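Rellomari Toy Library: Play Kitchen FAQ
Last updated Wed 26 May

Quick answers to the stuff we get asked at the desk. If yours isn't here, email Larysa Nazarenko or catch her on a Saturday morning.

What's in the play kitchen set?

Depends which one you book. The small set is the microwave, a plate and a bag of pretend food. The big set adds the stove top, sink and a box of pans. Both are listed under Kitchen in the catalog. Check the tag on the bag before you leave, the contents are written on it.

How long can I keep it?

14 days. One renewal if nobody is waiting. You can renew online or by phone, not by text, we don't see the texts.

Do I have to be a member?

Yes for taking things home. No for playing here. Drop in at the Narkham branch any open day and use whatever is on the shelves.

What ages is it for?

We lend it for 3 and up. Some of the food pieces are small. If you have a younger one at home too, ask for the chunky food bag insted, same shelf, green tag.

Does the microwave heat up?

No. It's a toy. Door opens, food goes in, food comes out. Please don't put real food in it. We've had raisins, cheese, half a waffle. All of it takes ages to get out of the corners.

Where should we set it up?

Floor is best for little kids, on a mat so it doesn't slide around. Leave space for the door to swing all the way. A low table works if it's steady. Don't stand it on a bed or couch, it tips and the door takes the hit.

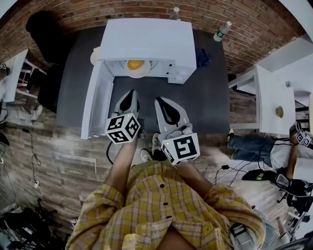
Toy microwave on a floor mat, door open.

The door feels stiff. Did we break it?

Probably not. Some are stiffer than others. Open it slowly with one hand on top of the unit. If it still sticks, stop and tell us, don't force it and please don't oil it. Lev Tkachuk does repairs on Thursdays and he'd much rather get it stuck than snapped.

The knob came off.

Put it in the bag and write "knob" on the return slip. They push back on. No charge. Lost knobs, see below.

We lost a piece. What do we owe?

One food piece, nothing. It happens. A plate or a knob is $4. Doors and anything bigger, we'll talk about it when you come in. If it shows up later bring it back and we refund you, even months later.

How do we clean it before returning?

Damp cloth, a little dish soap, then dry it. Inside too. Not the dishwasher, not the bathtub. Stickers and crayon: leave them, we have a thing for that. Food pieces can go in a bowl of soapy water but let them dry all the way before they go back in the bag, or the next family gets the smell.

Can you mix food from different sets?

Please don't. Every piece has a set number on the bottom. There are 1,734 pieces in the kitchen and food catalog right now and sorting them is nobody's favorite evening.

Can my preschool or day care borrow a set?

Yes. Group membership, up to 7 items at a time. Fill out the group form and allow a week. Larger bookings for June are filling up so get those in soon.

Any play ideas?

A few that work:
Order up. One kid is the cook, one is the customer, swap after every meal.
What's in there? Hide a food piece inside, shut the door, give clues.
Breakfast, lunch or dinner. Sort the food into piles, then argue about the pizza.
Tidy race. Everything back on its tag list before the song ends. Handy on return day.

Can I drop it off when you're closed?

Bags fit in the return box at Narkham. The microwave and stove don't, bring those in during open hours. Please don't leave them on the step, we lost a sink to the rain that way. Craddock Street has no return box at all at the momment.

Do you take donated play kitchens?

Small ones, yes, if the doors work and there's no cracks. No full-size wooden kitchens, we've no room. Food sets always welcome. Bring them to the desk and ask for a donation slip.

Can I reserve one for a birthday?

You can, two weeks ahead at most. Put the party date in the notes box. Pick up the day before.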